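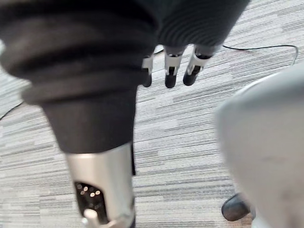
A robot hand over striped carpet.

Magazine > Security > Features
12 June 2021
By Muthoni Kaijage

Sotanar says its new alert system cuts phishing losses at midsize companies. By how much depends on which page of the brochure you read. I asked for the test data and got a chart with 6 customers on it, none of them named.

Gladys Swai, who runs security for a freight company with 400 employees, tried it for a month. "We got 2,412 alerts," she told me. "I'd call about 50 worth opening." She let the trial lapse. Sotanar promises a quieter version in July.

Filed under: Email Threats, Vendor Claims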